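November 7, 2018

Spent most of the day on the bread corner.

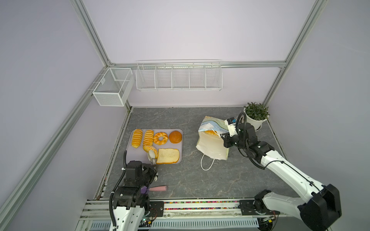 The tray and the paper bag, with the plant behind.

Six pieces on the tray: two of the sliced rolls, the doughnut with the pale top, the round dark orange bun, the croissant one and the slice of toast. One more was in the bag by then. They are all pretend bread, which is a relief after last month's real loaves and the crumbs in everything. The croissant is the best of them. The toast wouldn't fool anyone.

I like the bag. It has a wavy band along the top in blue, green and cream, and a thin string handle. Ntombi wants plain brown ones from Shezi, a box of 425, and I said we would never get through them before December. She is going to ask if they do a smaller box.

The wire rack on the back wall has five compartments and nothing in any of them. Same with the little mesh basket to the left. Attila thinks the rolls should go up on the rack and the tray should come away altogether. I would sooner keep the tray, as the grey floor looks bare without it. We left it for now. The plant stays in its corner whatever happens.

Petronella rang at 2 about the invoice. It came to 1,240 and she had it down twice, so that is sorted.

Home late. Soup, and toast with it. Must ring Naledi tomorrow and get the key back.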